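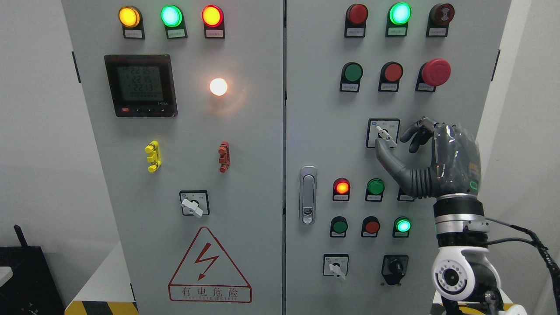 Ticket 559
Site: Trarnley switch room
Opened by: Gwendolyn Van Dusen, November 3, 2023
Assigned to: Hakim Subramaniam
Status: Open, waiting on operations

Problem: Robot stops partway through the switching routine on the right-hand door. It takes hold of the rotary switch lever, then the Busia console reports "grip not confirmed" and waits for an operator. Happened 4 times on night shift.

Hakim: Checked the log. The grip timeout was still at the default from May. Raised it to 7 seconds.

Gwendolyn: Fewer stops, but I still had to walk down twice. We used to have two people on nights for this. Now it's me at the console, and when I go to the switch room the console is unattended.

Hakim: Understood. I can send the grip alarm to the handheld as well. The restart has to stay at the console until Hollis Kincaid signs off on a change.
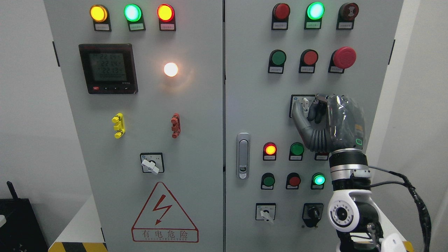 Hakim: Ran the routine 20 times with the new timeout. One stop, same lever, same message. Sent the log to Skindden support.

Meriem Ait Ali (operations): The night procedure still lists a second person for switching. Either we update it or we put someone back on. Clyde Mercado is checking the roster. Until then, call the day lead before leaving the console.

Gwendolyn: OK. Please also add the emergency stop to the handover sheet. The new hires have only been trained on the console.

Meriem: Added. Keep the ticket open until Skindden replies.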